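Pre-Launch Site Inspection: Mindcombe Clinic Redesign
2018-01-27 | By Roscoe Calloway
Last updated: Saturday evening, after the second pass

I love this part of a website project! Everything is built, everybody has their favorite page, and now we get to go through the whole thing with a checklist and find what we missed. Dezső Szalai did the first pass on the staging server and I did the second. Our marks and comments are together below. P means pass, F means fix before launch, and W means watch it after launch.

CONTENT AND MEDICAL REVIEW

1. Every treatment page shows a reviewer name and review date. P
Comment: All 145 pages checked. The clinic's nurses turned their edits around so fast that we ended up ahead of schedule on this one.

2. No leftover placeholder text. F
Comment: Two pages in the Spanish section still have it, both under Follow-Up Care. Dezső has the final copy and will drop it in Monday morning.

3. Emergency notice appears at the top of every contact page. P
Comment: It looks great on a phone now — big type, and the number dials when you tap it.

4. Reading level is suitable for patients. P
Comment: The page on allergy testing used to be a real slog. Go read the new one, it's a pleasure.

FORMS AND PRIVACY

5. Appointment request form sends over a secure connection. P

6. Form data is not kept in the browser after sending. F
Comment: The date of birth field fills itself back in if you press the back button. Small fix, but it has to be done, and I'd like to retest it myself on a shared computer.

7. Error messages say what went wrong. P
Comment: I typed nonsense into every field for half an hour and had a wonderful time. The messages are clear and even kind. The comment box stops at 400 characters and tells you so before you get there.

8. Test messages reach the right inbox. W
Comment: We sent 200 through Irport and all of them arrived, though the billing ones were slow. Check again in the first week. 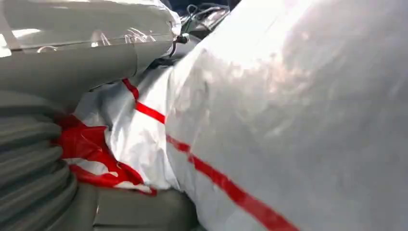

Dezső reran the billing messages after lunch and they came in quicker, so I'm leaving item 8 as a W and we can move along. I'd still like somebody at the front desk to tell us when the first real one shows up.

ACCESSIBILITY

9. Whole site can be used with only a keyboard. F
Comment: So close! The doctor finder traps you in the map, and you can't tab back out. Ostrowski built that piece and already has a patch in testing.

10. Color contrast meets the standard we agreed on. P
Comment: The old pale green links are gone. Good riddance.

11. Videos have captions. P
Comment: Captions were typed by hand, and the drug names are spelled correctly. Please keep doing it this way when new videos go up.

SPEED AND HOSTING

12. Home page loads quickly on a slow phone connection. P
Comment: Huge improvement over the old site. Swapping the slideshow for a single photo did most of it.

13. Site holds up under a busy day. P
Comment: Fistik ran the load test with roughly 2,000 visitors at once and the doctor finder never stalled. I was grinning at the graph.

14. Old addresses redirect to new pages. W
Comment: The main ones work. The old newsletter archive is a jungle — send me any broken link you find.

15. Backup restored on a separate server. P
Comment: Restored twice, once by each of us, working from the written steps. Step 4 was missing a password note, so Dezső rewrote it.

The three F items need a retest and both our initials before we switch over. The W items go on the March review sheet.

Related items
Doctor Finder: Notes From the First Patient Tests
Writing Captions for Clinic Videos
How We Sort Old Links Before a Redesign
March Review Sheet (blank)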